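How do you store plastic wrap so the roll stays in the box?

Asked by Marilou Pascual

My kitchen has two shallow drawers and both are full. The plastic wrap lives on top of the fridge and falls off when I reach for anything. I have a wire basket I could use on a pantry shelf. Would the box go in it, or is there a better way? I also lose the end of the film every time.

2 answers

Leonora Talavera
Measure the box first. Long boxes often won't lie flat in a small basket, but you can stand them on end in one corner. I keep wrap, foil and parchment upright like this and it has held up fine. Put the heavy one at the back.

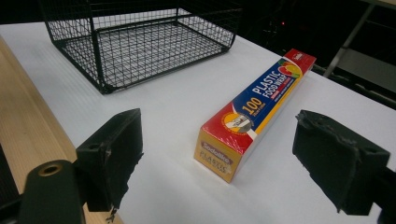 Plastic food wrap and black wire mesh basket

For the roll coming out, look at the ends of the box. Many have a small tab you push in with your thumb, and it holds the tube while you pull. If yours has none, a rubber band over each end works. For the lost end, dab a piece of tape on the roll and lift. Leave the tape folded over on the film until next time.

Skorlow
I gave up on boxes and got a Sadance holder for the inside of the cabinet door. 24 dollars in October. Check the door still closes, mine needed moving down 2 inches.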